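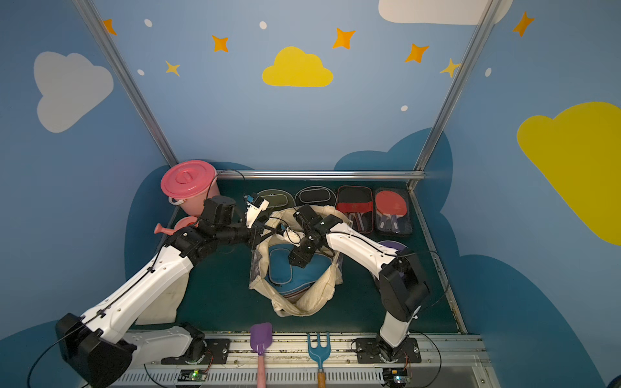

Arbeitsplatz mit zwei Armen, Stofftasche und Schlägerhüllen.

Häufige Fragen zur Studie Trollside

Worum geht es in der Studie?
Wir untersuchen, ob ein zweiarmiges System das Einpacken in weiche Behälter besser lernt, wenn beide Arme durch ein gemeinsames Modell gesteuert werden. Verglichen wird mit zwei getrennten Modellen, die nur ihre Gelenkstellungen austauschen.

Warum Tischtennishüllen und eine Stofftasche?
Die Hüllen sind handlich, unterscheiden sich aber in Form, Farbe und Oberfläche. Die Tasche gibt nach und sieht nach jedem Griff anders aus. Eine feste Kiste wäre für unsere Frage zu einfach gewesen.

Wie viele Daten wurden verwendet?
626 Vorführungen durch Teleoperation. Davon gingen rund 400 in das Training, der Rest dient der Auswertung.

Welche Kamerabilder bekommt das Modell?
Eine feste Ansicht des Arbeitsplatzes und die Bilder der Kameras am Handgelenk. Aus der Nähe lassen sich Reißverschlüsse, Netzstoff und durchsichtige Folie besser unterscheiden. 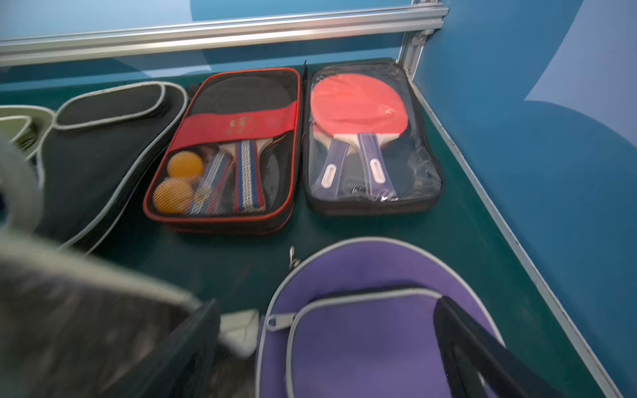 Spiegelungen auf der Folie bleiben trotzdem eine Fehlerquelle. Wir filtern solche Bilder nicht heraus.

Was ist das wichtigste Ergebnis?
Das gemeinsame Modell hält die Tasche zuverlässiger offen, während der andere Arm ablegt. Beim reinen Greifen einzelner Hüllen fanden wir keinen Unterschied.

Wann gilt ein Versuch als gescheitert?
Wenn eine Hülle nach 6 Greifversuchen nicht in der Tasche liegt oder wenn sie vom Tisch fällt.

Sind die Daten zugänglich?
Ab Juli über das Portal Suralbridge, zusammen mit den Auswertungsskripten. Die Modellgewichte folgen später.

An wen kann ich mich wenden?
Ansprechpartnerin ist Liudmyla Zinchenko, Arbeitsgruppe Hosham.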